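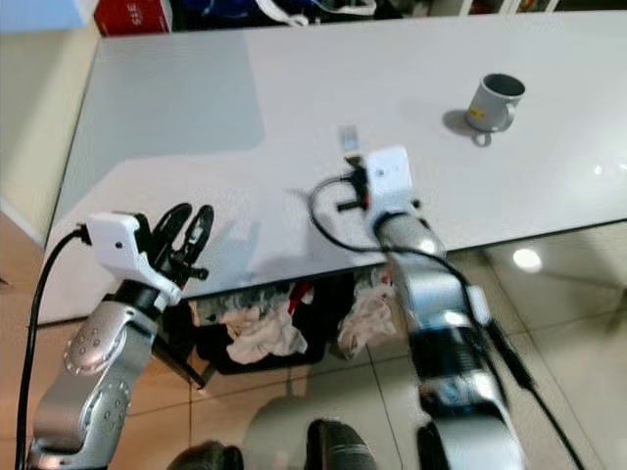

Notebook, break room and dish station
Thursday, January 6, 2022
Written by: Saulius Strazds

Second week with the two-arm unit on table duty at Brilano. Orestis had the morning, I had the afternoon. Davoud came by twice from the Khosravi side to see how the crew was taking it. I'm putting down what changed for people as well as what the arms did, as he asked for both.

Work at the table

The job list is the same as before the holidays. Mugs off the white table, trays cleared, cloths into the black bin underneath, bags picked up and set aside. Labeled mugs stay the ones we use for grip runs. Please don't drink from them. If you need a mug, take one from the cupboard.

Handle grips are still the slow part. When the handle points toward the arms it goes fine. When it points away the right arm has to nudge the mug around first, and Orestis thinks we should stop training on that and just ask people to put mugs down handle out. I don't agree. If we have to teach 17 people how to set down a mug, we've moved the work onto them. Left it open.

The gloss on the table top gives trouble after lunch when the ceiling lights are all on. Kianoush wants to try a matte mat. Ordered one through Treltard, no ship date yet.

Hours

Ville pulled the numbers from the old sheet. Before the arms, clearing and wiping came to 1320 minutes a month, spread over whoever was on the rota. He expects that to drop to nearly 1000 once we trust the unit without someone standing there. Right now it hasn't dropped at all. One of us is at the stop button the whole time, so the minutes have only moved from the kitchen crew to us. I'd like that written in the February report in those words.

What the crew says

Talked with the four people on the kitchen rota, one at a time, ten minutes or so each.

Two are glad to be off the trays. One of them used the time to get the stock order done before noon, which used to slip to the end of the day.

One doesn't like that the table is off limits during runs. It was where the early shift sat down for coffee. They now stand by the fridge. I hadn't thought of that table as anybody's seat. Asked Davoud if we can hold runs until after the first break. He said yes, from Monday.

The last one wanted to know if the rota slot goes away. I said I didn't know and that I would ask. Davoud's answer is that the slot stays through the trial and the hours get moved to stock and ordering. He should tell them that himself, and I told him so.

Trays and bags

Afternoon runs were on the orange tray with the fork and spoon, plus soft items. Flatware is lifted from the tray one piece at a time. The fork comes up cleanly if the fingers close near the middle of the handle. The spoon rolls. Lowered the approach a little and it got better, but I would not call it solved.

Bags and thin cloths are a different matter. They swing, and while they swing the wrist camera gets very little to work with. Kianoush added a short pause after the lift so the item can settle before the arm moves off. It costs time on every pick. Worth keeping for now, and I have left it on in the Flustonent settings under soft items only. 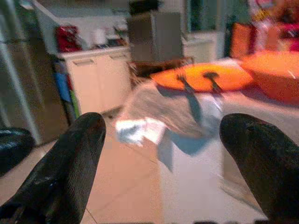

Wrist view, soft item over the table with the orange tray behind.

Stoppages

Four stops today. Two were mine, hit early when somebody walked past. One was the cable on the left wrist housing pulling short at full reach. Orestis rerouted it and it has behaved. The last was a cloth dropped on the floor tiles beside the bin, which the unit can't reach from where it stands. Picked it up by hand.

Somebody will always have to do the floor. That needs to be in the job description if it gets rewritten, otherwise it falls to whoever is nearest, and we know who that will be.

To do

Mat: chase Treltard.
Kianoush: try the settle pause at half length.
Ville: log our standing time separately from kitchen time.
Davoud: talk to the rota crew about hours, before the end of next week.
Me: tape line on the tiles so people know how far they can walk during a run. Move the coffee things to the low cabinet side so no one has to reach across.
Orestis: spoon runs again, with the bowl moved farther back from the tray.

Left the unit parked, power off at the wall. Key is in the usual drawer.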